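Lisgate Kitchen Terms
README and data card

Summary

Lisgate Kitchen Terms is a bilingual glossary and annotation set covering the vocabulary of domestic kitchens: fixed cabinetry, countertops, wall finishes, ventilation, and large appliances. It was compiled from the text of remodeling catalogs, permit descriptions, and rental listings. The release contains text and a term hierarchy. The language pair is English and German.

The set was built for three uses: normalizing free-text property descriptions, testing term extraction tools on a narrow domain, and checking the consistency of translated catalogs. It is small and is not suited to training a general language model.

Contents

terms.tsv — one row per concept, with a preferred English term, a preferred German term, and any accepted variants
listings.jsonl — short passages with term spans marked by character offset
hierarchy.tsv — parent and child relations between concepts
splits/ — lists of passage IDs for the train, dev, and test portions
CHANGES — release notes, newest first

All files are UTF-8 with Unix line endings. Offsets count Unicode code points from zero, and the end offset is exclusive. Earlier drafts counted bytes, which broke spans in German passages containing umlauts. Tools written against those drafts need to be updated.

Sources

The passages come from three collections. Braten is a run of remodeling catalogs with parallel English and German editions. Grekdale is a group of rental listings, English only. Marchand is a set of permit descriptions, also English only, in which the wording is terse and abbreviations are common.

Passages are limited to 100 tokens. Longer source paragraphs were split at sentence boundaries, and a paragraph with no usable boundary was dropped. Street addresses, phone numbers, unit numbers, and personal names were replaced with bracketed placeholders before annotation. Prices were kept, as they help separate an appliance description from a description of the room.

Annotation

Each passage was marked by two annotators working separately. Disagreements were settled in a third pass, and only the settled version is distributed. Exact-span agreement before settlement was 89 percent on the English passages. No comparable figure is given for German, where the guidelines changed partway through the work.

The guidelines ask for the longest span that names a single concept. In "raised-panel wall cabinet door," the whole phrase is one span with the concept cabinet_door, and the style is recorded in the modifier field. In "cabinets and range hood," there are two spans. Color words are left out of the span unless they are part of a fixed name.

Placement terms caused the most trouble. Catalogs say "wall cabinet," listings say "upper cabinet," and permits often say "upper" alone. All three map to cabinet_wall. "Overhead cabinet" is accepted as a variant only when the passage makes clear that the unit is fixed to the wall and not hung from the ceiling.
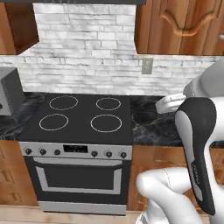
Figure 1. Rendered kitchen. Relevant concepts: range_freestanding, countertop, backsplash, cabinet_wall.

The concept backsplash covers the wall finish between countertop and wall cabinets regardless of material. Brick, stone, tile, and glass are recorded as modifiers. A passage that mentions "tile" with no location is marked tile_unspecified and is not linked to backsplash by inference. The German catalogs use both "Rückwand" and "Spritzschutz"; the first also means the back panel of a cabinet, so it is resolved case by case.

"Range" and "stove" share a concept in this release. "Cooktop" does not, as it excludes the oven. "Hood," "range hood," and "extractor" map to hood_vent, with ducted and recirculating types stored as modifiers when the text states them.

Fields in listings.jsonl

id — string, stable across releases
source — one of braten, grekdale, marchand
lang — en or de
text — the passage
spans — list of objects with start, end, concept, and modifier
flags — list of strings, often empty

The modifier field holds lowercase text copied from the passage and is not normalized. The flag "ocr" marks passages recovered from scanned pages; the flag "abbr" marks passages where at least one span is an abbreviation. Other flags are reserved.

Splits

Splits were drawn by source document, so passages from one catalog or permit never appear in more than one portion. The German side of a Braten passage follows its English side. Concepts with fewer than 5 marked spans appear in the train portion only and should be left out of per-concept scores.

Known problems

Spacing in the permit text is irregular, and some words run together. The spans cover the text as it stands.

"Counter" is ambiguous in rental listings, where it can mean the work surface or a seating bar. The settled labels lean toward countertop and probably overstate it.

Electrical fittings are thinly covered. The hierarchy has a node for wall plates with two children, outlet and switch, but most passages mention neither. Blank plates have no concept of their own.

Checks

The script validate.py tests offset bounds, overlapping spans, unknown concepts, and duplicate IDs. It prints the first 100 errors and exits with a nonzero status if there are any. Run it from the top directory after any local edit:

python validate.py --data listings.jsonl --terms terms.tsv

Corrections should include the passage ID, the current span, and the proposed span. Accepted corrections go into the next release, scheduled for June.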